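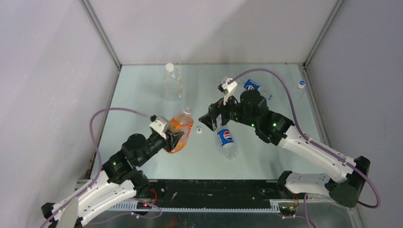 4 min read

Left gripper closes too hard and does not release after a stop

fenna_h
Hello all. I am Fenna Hendriks and I look after a two-arm cell at Erkberg, where we teach the arms to pick up empty drink bottles and cans. English is not my first language, so please ask if something is unclear.

We have had the same fault 7 times in October. The left gripper closes on a bottle and the closing command does not end when it should. The controller (a Prikerine, older model) shows no error. The lights on the joints stay green. When I press the stop, the arm holds its position and the gripper holds too. I then have to cut the power and open the fingers by hand.

In the photo at the top you see the left arm with the orange bottle, which is crumpled. The right gripper is open. The right arm has never shown the fault.

What I have done until now:
- changed the left gripper motor for the spare one
- lowered the force limit from 20 to 5 in the settings
- started the controller again between all runs

The force limit made no difference at all, and this is what worries me. It is as if the value is not read.

plikska_user
Which firmware? On the Plikska grippers there was a version where the force limit was saved but not applied until you homed the gripper again. If you only restart the controller, the gripper keeps the old value. Home it after every change and try once more.

fenna_h
Thank you, I did not know this. The firmware is 249. I will home it tomorrow morning and write the result.

torvik
I would look at the cable before the firmware. On your left arm the cable goes up in a high loop over the arm and comes down near the wrist. When the wrist turns, a loop like this pulls on the connector. If the position signal drops for a moment, the controller thinks the fingers are still open and continues to close. I lost two weeks to a fault like that.

mwk_lab
I don't agree with torvik. The cable on the right arm also runs up and over, and she says the right arm has no fault. Also a lost signal should give an error on a Prikerine. We have five of them at Mwakalinga and they complain about everything.

torvik
"Should give an error" is a brave sentence. The two arms do not make the same movements, so the same kind of cable can be fine on one side and bad on the other. It costs ten minutes to wiggle it and look at the readings. Gripper open, nothing in it, hands away from the fingers.

mwk_lab
Fine, wiggle it. I still bet on the settings.

ostrava9
Excuse me, but I think both of you pass over the more serious part. She presses the stop and the gripper keeps squeezing. Today it is a plastic bottle. Is somebody reaching into that box to put the bottles back while the power is on?

fenna_h
Yes, between the runs we reach in from the front and put the bottles on the table again. The arms are parked then, but they have power.

ostrava9
Then please stop doing that until you have found the fault. A gripper which holds after a stop can be normal, many are made so that the load does not fall. But a gripper which closes harder than its limit, and reports nothing, is a different matter. Cut the power before each reset.

plikska_user
Agree with ostrava9 about the power. I disagree that holding is a problem by itself. If it let go at each stop you would have things falling on the table, and with heavier parts this is worse.

ostrava9
With heavier parts, yes. With empty bottles I would let it drop.

fenna_h
I have a result, but only half. I homed the gripper after I set the limit to 5, and now the value is applied. The fingers close softly and I can pull a bottle out with little effort. So plikska_user was right about this.

Then I did the test from torvik. With the gripper open I moved the cable near the left wrist, and the position reading jumped two times. I did not expect this after the first result. The controller still showed no error.

So maybe I have two faults. I have ordered a new cable and we now switch off the power before every reset, also when it is slow.

torvik
Fix the new one to the link before the wrist, so that the connector carries no weight. And keep the old one for the supplier.

mwk_lab
Jumped with no error message? Please post the log. I want to check ours.

fenna_h
I will post it when the cable is changed, so that you can compare both.

14 replies | 3 shares
Print this thread | E-mail this thread
Contact | Copyright Prikerine Users Board | Back to top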